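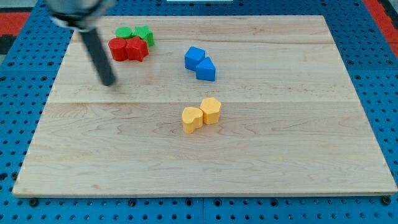 About Clivness

Clivness is a small test shop for grippers, arms, cameras and controllers. Companies send us hardware before they buy it, or shortly after they have bought it and started to wonder. We put it to work on dull jobs and write down what it did.

What we do all day

Mostly we move small blocks over a maple board. A cylinder, a star, a cube, a heart: shapes a toddler has under control by lunch, and which have humbled some very expensive machinery. The star is the least popular. Salespeople tend to bring their own cube.

The board lies on a blue pegboard table. Blue blocks on blue pegboard are a fair question to ask of a camera, and we ask it early.

How we compare

Every gripper gets the same 68 tasks, in the same order, under the same lights. Fingers, rods, suction cups and soft things that look like seafood are all scored on one sheet. A dropped block is a dropped block, even if the brochure calls it a release event.

Controllers are swapped while the arm stays put. Arms are swapped while everyone complains. A full round takes up to 13 working days, and the report is nine pages long, one of which is the cover.

Where we came from

We opened in December in half a unit on the Redix estate, with one arm and a kettle. Our first paying job was for Kneževič, a packing firm that wanted to know which of two grippers was better. Neither, we said, and they hired us again. The Okis bench came later and gave us room to run two arms side by side. As of 23/06/2019 we had logged 1461 test runs.

What we don't do

We don't sell hardware, take commission or hand out badges for websites. We will not make your arm look faster on video. Visitors are welcome by appointment. Please leave the blocks where you find them.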